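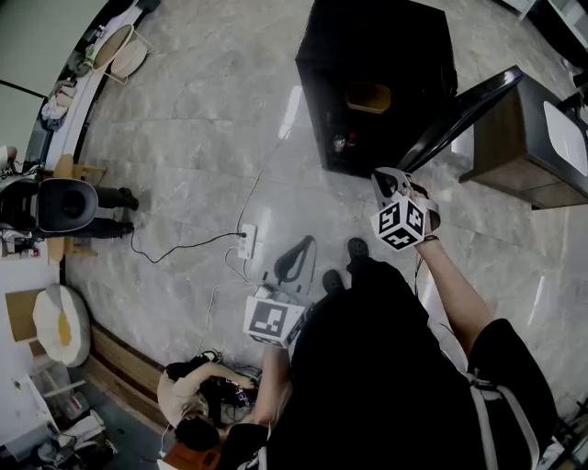
Eusebio Vidal would have kept the Mastton line running another winter, and told the council as much in February. Bram Bosman drove the last bus on it anyway, on a wet evening with 6 passengers aboard, and has been asked about it ever since.

"People want it to be a sad story," Bosman says. "It was a bus that went to Julten and came back. I liked it."

He drove the route for 17 years. It left Mastton before seven, stopped at the Asska turnoff and the high school, and got into Julten in time for the clinic to open. The fare never covered the fuel. By the end the line was carrying nearly 400 riders a month, most of them on pension days.

Vidal, who drew up the timetable, thinks the numbers were read the wrong way.

"You cut the Saturday run, then you count fewer riders and cut the noon one," he says. "After that you can't get home from the dentist, so you ask your daughter for a lift. She's your bus now."

Bosman agrees with part of this. He says the noon run was often empty, and that the real trouble was the detour through the new subdivision, which added time both ways and picked up hardly anyone.

"I said so at the time. I wrote it on the back of a trip sheet and handed it in."

His oldest regular was 79 and rode to Julten for the library. She now goes once a fortnight with a neighbour. The high school students have a contract van, and the shelter at the turnoff is still there — the council hasn't decided who owns it.

Vidal has a new proposal in, a smaller vehicle that people would book by phone the day before. He expects an answer after the summer.

Would Bosman drive it?

"Depends on the hours," he says. "I don't want the detour."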